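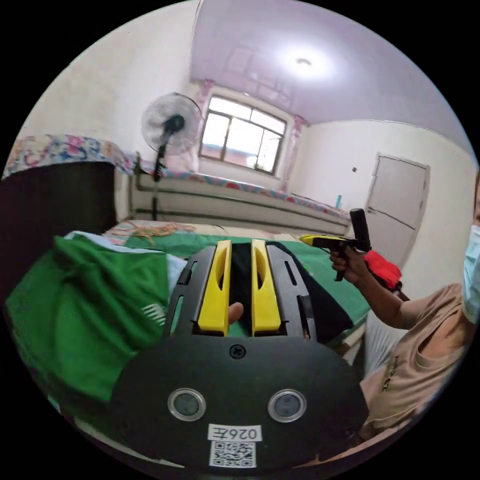
Amândio Valente replied that the result only makes sense once the left and right streams are treated as one action, and asked which alignment the poster was using.

Stulside
Posted the full problem now. Bimanual cloth folding, policy trained on 400 hand-held gripper demonstrations recorded in homes. Action horizon is 16 steps. Single-hand picks are fine. When both grippers have to hold the garment, the left closes early and the fold skews. Adding more demos did not change it. Is this a data problem or a model problem?

Hollmont
Data, most likely. Check the clock offset between the two grippers per session, not once for the whole set. We had a left unit lagging by 4 frames in part of our recordings, and the policy learned the lag. After realigning on the gripper width signal, the early closing went away with no change to the network. Also feed the relative pose between the grippers as an input. Without it each arm only knows its own motion.

Ghiță
more demos in different bedrooms. worked for me

Hollmont
He said more demos did nothing.

Stulside
Offset was 2 frames in the June sessions, zero in the rest. Retraining with relative pose added. Will post the numbers.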